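Repainting the back bedroom, stuck on greens

plumcot_may
Joined: December 2025
Hi all, first post, be gentle! We've been in our little house in Plitgate since May and I've finally got to the back bedroom. It faces north and I'm dreaming of a soft, pale green, but my sister says green in a north room goes gray and sad by three in the afternoon. Is she right? I've got up to 590 square feet of wall to cover once you count the hallway, so I'd hate to do it twice.

oldladder
Your sister is right, sorry. I did ours in a cool green and lived with it for 12 years out of pure stubbornness. Go cream.

Noguchi
Oh, I disagree with ladder, and fondly, as always. Cream in a north room looks like old teeth. What you want is a green with some yellow in it -- paint a big piece of cardboard, two coats, and move it from wall to wall for a few days before you buy the gallons.
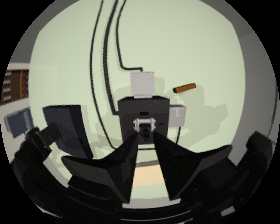 And do look at it at night with your own lamps on, because the bulbs matter as much as the window does. I changed mine to warm ones and the whole room settled down (my husband thought I'd repainted, bless him).

oldladder
Old teeth! I'm sitting in a cream room as I type this.

plumcot_may
Ha, thank you both. Cardboard it is. Does the primer need to be tinted too, or is white okay over tan?

Noguchi
White is fine over tan, dear. Just let it dry overnight.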